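The Day the Arm Didn't Stop: Our Kitchen Robot Project Report
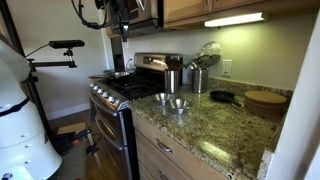 Photo: Ea Snorradóttir / Team Zustholm

Thursday, May 27, 2021

So this is the final report for our robotics project, and I should say up front that the most interesting part of it is a thing we broke. Our advisor told us to write up the fault as the main story and put the regular results at the back, which was kind of a relief, because the regular results are pretty short.

Our team is called Zustholm (it started as a typo and stuck). The job was to get a robot arm to do small tidying tasks in a real kitchen: pick up a steel bowl, set it inside another steel bowl, move a little skillet from one end of the counter to the other. Ea did the arm control and the mounting, Malý did the sensing, and I wrote the planner, meaning the part that decides where the arm goes next. You can probably guess whose part had the bug.

What happened

In the middle of April we were running the bowl task over and over to get numbers. Each run was the same. The arm reaches out over the counter, closes on the rim of the near bowl, lifts it, brings it over to the other bowl, lets go, and goes back to its rest pose. We had planned 37 runs for that afternoon. Run 18 is the one this report is about.

The arm picked up the bowl fine. Then on the way up it was supposed to pause for a fresh look from the sensor, and it did pause, and then it took off sideways toward the range a lot faster than anything we'd asked for. The bowl hit the back panel of the range with a really impressive noise. The arm kept pushing. Ea hit the stop button, and that did work right away — I want that on the record, because it's the only piece of our safety plan that did what we said it would.

The damage was one dented bowl (we replaced it), a gripper finger bent enough that we had to swap it, and a sensor mount that had been knocked a little out of line. The range was fine. We had the burners off and everybody was standing behind the tape line, per the rules we'd written in the first week, so no one was near it. I still didn't sleep great that night.

Finding the cause

My first theory was that the sensor got fooled. Everything in that kitchen is shiny! You've got stainless bowls, a brushed metal back panel, polished stone with the under-cabinet light reflecting off it in a long bright streak. We'd been fighting bad depth readings since the start, and Malý had already spent a whole week on the bowls alone. So I went into the logs expecting to find some garbage reading that put the target bowl inside the wall.

I did find garbage readings. They were in every run, though, including the 17 good ones, and the filter was throwing them out like it should. In run 18 the filter threw out so many in a row that it had nothing left to send. And what my planner did when it got nothing was... use the last position it had. That would have been okay if the last position was in the same coordinates as everything else. It wasn't. It was stored relative to the sensor, before the conversion to the arm's base, and that line of code had never run in any test we did. I wrote it in the first month and forgot it existed.

So the arm got a perfectly valid-looking target that was way over in the wrong place, and it went there.

That explains the direction. The speed was a second problem, and this one was on all of us. We had a speed limit, but it lived in the settings file for the task, and the "go back to last known position" move didn't read that file. It used the default from Valus, the motion library our lab uses, and the default is quick. Ea found that one by reading the log next to the settings and going "wait, who set this?" Well, no one set it.

The third thing is why the arm kept pushing after it hit. Contact detection was on, but we'd raised the threshold two weeks earlier to stop false trips when the gripper squeezed the bowl rims. We meant to raise it for the grasp only. We raised it for everything. It's written in our notebook as "temporary."

Checking that we were right

We didn't want to just patch it and hope, so we recreated the failure in simulation first. Malý fed the recorded sensor data from run 18 into the old code, and the simulated arm made the same sideways move. Then we did it on the real arm with no bowl, the counter cleared off, the speed turned way down, and Ea's hand on the stop. Same move again, in slow motion. It was weirdly satisfying to watch.

After that we put the fixes in one at a time and replayed the recording after each one. I'd recommend doing it this way even if it's boring. When I fixed the coordinates first, the replay looked perfect, and if we'd stopped there we would never have noticed that the speed was still wrong.

What we changed

If the planner gets no reading, the arm holds still. After 2 seconds of holding it gives up on the run and waits for a person. There's no "last known position" anymore. I deleted it.

The speed limit now gets set in one spot, at startup, and every move goes through it. If a move asks for more, it gets refused and logged.

Contact thresholds are raised when the grasp starts and put back when the grasp ends. The software checks that they went back before it allows the next move.

We re-aligned the sensor mount and redid the calibration. There's now a check at the start of each session where the arm goes to a known point and the sensor has to agree with it.

We also changed how we work a bit. Anything marked "temporary" goes on the whiteboard with a name next to it, and we don't start runs until the board is clear. This has been annoying exactly as often as you'd think.

Results after the fix

We started the set over and did all 37 runs again. The arm stopped and waited in two of them for lack of a good reading. Both times it held position over the counter with the bowl in the gripper until we came and took the bowl out by hand. We count those as failed tasks and correct behavior, and the table we turned in lists them that way. The other 35 finished. The skillet task never got a full set because we ran out of time, so please don't read anything into the few tries we mention in the appendix.

Things we'd still like to fix

The reflections are still there. Malý wants to try a second sensor looking from the other side, and I'd like to try turning the under-cabinet light off and using something softer. Ea thinks we should cover the back panel during tests, and I think that's cheating a little, since the whole idea was a normal kitchen. We haven't settled that one.

I also want a real test for every fallback in the planner. I found two more when I went looking. They were both harmless, but neither one had ever been run, and I couldn't have told you what they did without reading them line by line.

Thanks to the Londen Lab for the arm time, and for being pretty calm on the phone when I called about the gripper finger. The run logs and the replay from run 18 are in our shared project folder, along with the old code, in case next year's team wants to see it go wrong for themselves (in simulation, please).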